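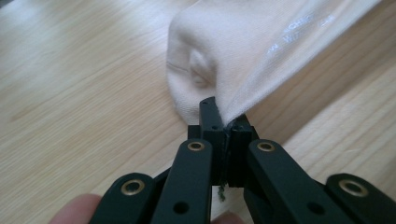
Berhanu Chala has spent most of the past year on socks. He runs the data side of the garment handling project at Zumora, and the result he wanted to talk about is narrow: a change in how demonstrations are cut and labeled before a policy is trained on them.

"The model is the same model," he said. "Same size, same training schedule. We changed what we count as the start of a grasp."

In the earlier protocol, a grasp began when the distance between the two fingers stopped shrinking. That works for a block or a cup. With knit fabric the fingers can close almost completely whether or not there is cloth between them, and the width signal looks nearly identical in both cases. Chala's group had been training on a large number of closures labeled as grasps that held nothing.

The new rule uses the wrist view. A closure counts only if the fabric near the fingertips moves with the gripper over the next 6 video frames. Everything else is kept but tagged as a miss.

"People's first instinct is to throw the misses away," Chala said. "We tried that. The policy got worse at retrying, because it had never seen anyone retry."

The collection set holds 1,559 demonstrations, all made by people working with a gripper in each hand. Of these, 172 were set aside for testing before any labels were changed. Sturnar, a contract annotation firm, checked the automatic labels by hand on the test portion. Chala described the disagreements as mostly cases where one layer of a sock was pinched and the other slid free.
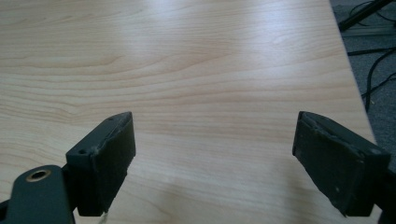 *Wrist view with the fingers open over a clear tabletop.*

Clear-table footage matters more than he expected. Each session at the Tamden site includes a stretch with nothing between the fingers, used to fit a background model for the motion test. Wood grain is a nuisance in this respect. Its lines are long and regular, and a tracker can slide along them without registering any movement.

"Glare is the other one," he said. "A bright patch on the table has no texture to follow. A white sock in the same light also has no texture to follow. You get two regions that agree with each other for the wrong reason."

The group masks saturated areas and lets the label fall back to "unknown" when too little of the view is left. Chala would like fewer unknowns but does not want them guessed.

Finger wear is logged as well. The lining on the gripping faces frays with use, and loose fibers at a fingertip can be mistaken for held cloth. The current fix is a fresh fingertip mask at the start of every session – crude, he admitted, and slow.

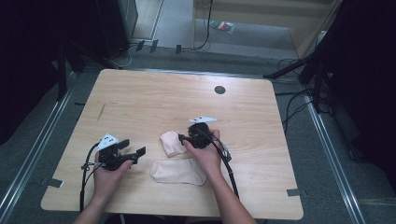

## What the head view adds

A second camera looks down over both hands. It plays no part in the grasp label. Its job is to place the two grippers relative to each other, using the dotted marker plates mounted on top of them.

I asked whether the approach would carry over to larger garments. Chala was cautious. A colleague at Hauser has asked for the labeling code to try on towels, and he expects the motion rule to fail there in its present form – a towel can be held at a corner while the cloth beside the fingers barely moves.

"For socks, I'm comfortable with it," he said. "For anything bigger I would want the window length to depend on the item, and we haven't done that work."

The next round of collection begins in January, with the same rule and a darker table.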